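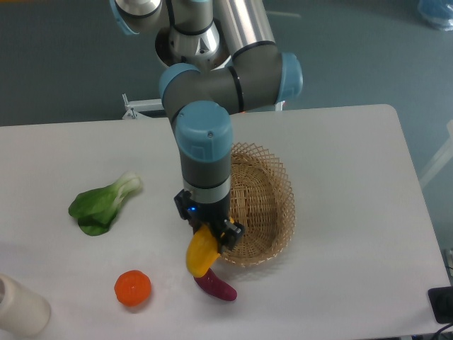
October 2021
By Alois Zürcher

4.2 Early signals in local radio

What excited us most was how much the radio logs gave away! We coded 3000 broadcast hours from the Hamen valley for language that casts a neighboring group as a threat, and compared them with the displacement records kept at Rundgate. In 67 districts the tone of call-in shows hardened before the first families left, often by a full season. Country-level rankings miss this entirely — they treat a quiet coast and a tense border town as one place.

Figure 3 plots hostile phrases per hour against reported evictions. The rise in March is easy to spot, and it holds when we drop the two loudest stations.

Figure 3. Hostile phrases per broadcast hour and reported evictions, by district.

We do not claim that talk causes violence. Still, a warning list built from local speech could reach monitors while there is time to act, and we would love to see other teams try it on their own archives.

Last updated: October 2021

Related items
Thaler: Border Towns and Memory
Petenby Working Paper 4: Counting the Displaced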